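Haltby bench cell: setup and upkeep

The Haltby is a single-arm cell for handling small wooden parts and hand tools on a bench top. It ships as an arm, pedestal, two-finger gripper and table, with the Horeo controller supplied separately. Reach, measured from the pedestal, is 421 mm beyond the near rank of parts.

Bolt the pedestal down before connecting any cable. Check that the arm can reach down to a block on the table without a joint meeting its limit.
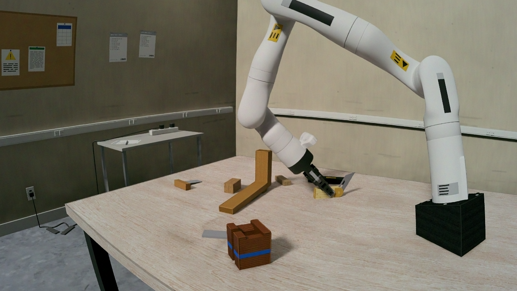

Setting up the table

Level the top at all four corners, then run the Painemal homing routine with the table clear. Lay out the parts once homing has finished. Keep blades and narrow stock flat on the wood, and leave finger clearance on both sides of any block to be gripped. Tools may lie at any angle – the layout file stores rotation as well as position. 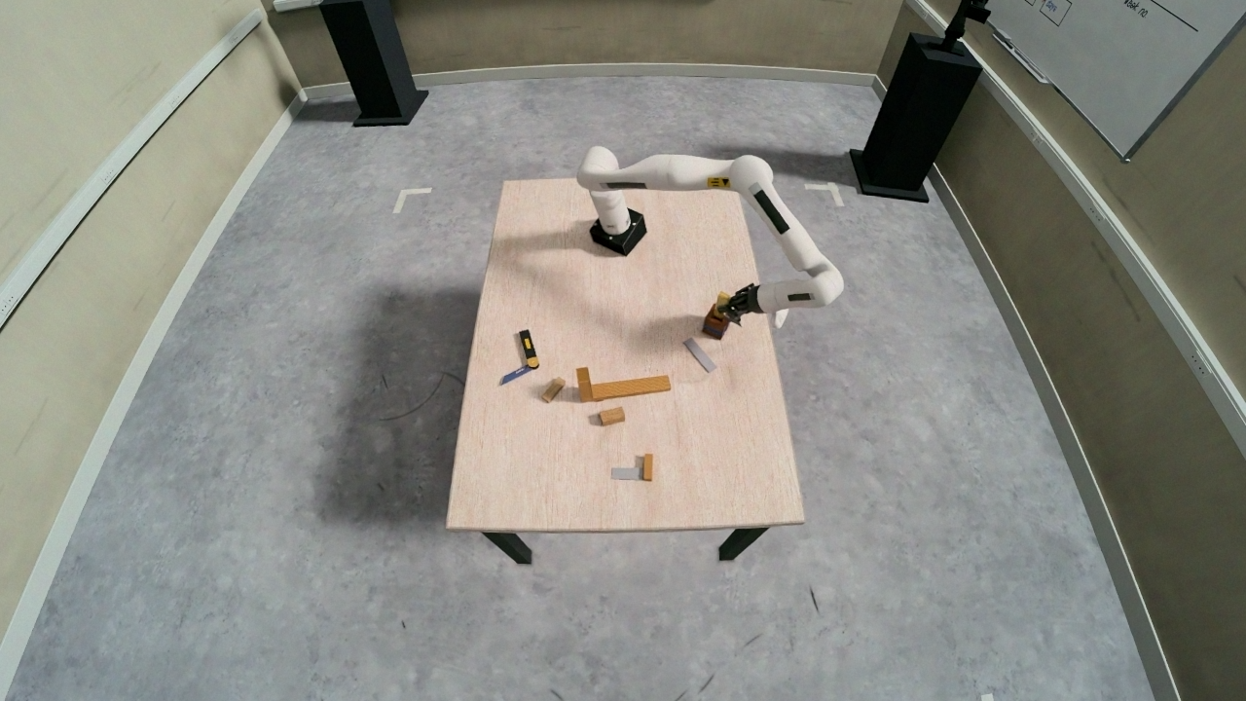 If the fingers close off centre on a block, repeat homing before changing the layout file. An error that remains after 5 attempts points to the gripper collar. Slacken the collar screws, reseat the gripper and tighten in a cross pattern.

Routine care

Wipe the fingertips every 7 days and inspect the finger links for play. Replace the links as a set after 76 hours of gripping time. Spares are listed under Nendumach in the parts catalogue.

Page revised August 29, 2023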